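Ullau Hand Gripper: Periodic Inspection Checklist, With Comments

Unit: hand-held two-finger gripper, blue ribbed pads
Site: Kamolrat
Checklist owner: Rattana Kaewsai
Interval: every 2,000 closing cycles or monthly, whichever comes first
Sheet: May

Marks used: OK, ADJ (adjusted during inspection), REP (replaced), OPEN (carried to next sheet). Every line gets a mark. A blank line counts as a failed inspection and the unit stays on the shelf.

Before starting

1. Trigger released, unit disconnected from its battery. OK
2. Cycle counter read and written in the log before the battery comes off. OK
Comment: The counter holds its value for a short time only after power is removed. On the previous sheet it was read afterward and showed zero. The number for that period was rebuilt from the session log in Allimlow.
3. Bench wiped down, parts tray in place. OK

Section A. Finger pads

A1. Ribs intact over the full length of both pads. OK
A2. No glazing on the rib tops. ADJ
Comment: Light glazing toward the tip of the right pad. Cleaned with isopropyl alcohol and a lint-free cloth, allowed to dry for 6 minutes, checked again. Do not sand the pads. Sanding removes the glaze and also lowers the ribs, and after that the two sides no longer match.
A3. Pad seated flat in its carrier, no lift at either end. OK
A4. Lint and thread removed from between the ribs. ADJ
Comment: Heavy buildup, mostly gray fiber. Fabric work loads the ribs faster than anything else we handle. For garment sessions, brush the pads at every battery change. A dry nylon brush is enough.
A5. Pads meet evenly when closed on a strip of copy paper. OK
Comment: Pull the strip at the tip, middle and heel. The drag should feel the same in all three places. If the heel grips and the tip does not, go to B4 before touching the pads.

Section B. Linkages and pivots

B1. All pivot screws present and seated. OK
B2. Witness marks on the screws lined up. REP
Comment: One inner screw on the left arm had backed out by an eighth of a turn. Removed, threads cleaned, medium-strength threadlocker applied, screw refitted and re-marked. The old paint was also flaking on the other screws, so all marks were redone in yellow.
B3. Side play at the fingertip within 0.3 mm, each arm. OK
B4. Left and right arms reach center together. ADJ
Comment: Left arm arrived late, which agrees with the loose screw in B2. After the repair the arms were even. Always do B2 before B4. If the timing is corrected first, the correction has to be undone once the screw is tight.
B5. No cracks at the corners of the cutouts in the lower links. OK
Comment: Use the bench lamp at a low angle and look at both faces. The corners are the only place we have found cracks so far. 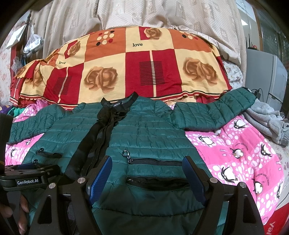
B6. No thread or fiber wrapped around the pivots. ADJ
Comment: A few strands behind the left lower pivot. Pull them out with tweezers. Do not cut them in place, as the short ends work their way into the bushing and are much harder to get out.
B7. Arms open fully under spring force alone, from any position. OK

Section C. Grip check on fabric

This section is done with the unit reassembled and powered. Use a padded garment with zippers laid flat on a soft surface. A hard table hides problems, since the fingertips stop on the table instead of sinking into the cloth.

C1. Picks up a single fold of quilted fabric and holds it for 7 seconds without creep. OK
C2. Holds a zipper pull without rotating off it. OPEN
Comment: Slipped on the first attempt and held on the next ones. Flat pulls are no trouble. Ring pulls need the pad to land square on the metal, and a small error in approach lets the ring swing out. I do not consider this a fault in the unit yet. Repeat at the next inspection with the same garment and record each attempt separately.
C3. Releases fabric cleanly, no snagging at the pad edges. OK
C4. Pads do not pick up zipper tape together with the pull. OK
C5. Peak motor current during a full close on fabric below the limit on the unit card. OK

Section D. Body, plate and cable

D1. Handle screws tight. OK
D2. Trigger returns freely. OK
D3. Name plate readable, fixed at both ends. OK
D4. Cable free of kinks within a hand's width of the body. ADJ
Comment: Tie moved back 105 mm from the connector. It had been placed so close that the cable bent sharply whenever the wrist turned.
D5. Connector latch clicks and holds against a light pull. OK
D6. Lens cover clean, no scratches in the working area. OK

Spares used

Threadlocker, one application. Yellow marking paint. No pads were replaced. The next pad set is on order from Skillard and should be fitted as a pair even if only one side is worn.

Carried to next sheet

C2, zipper pull retention.
B2, check the yellow marks after the first full day of use and again at the regular interval. If the same screw has moved, remove the arm and inspect the thread insert.

Unit returned to service with the two items above noted on the card.

Inspected by: R. Kaewsai
Time finished: 4:40 p.m.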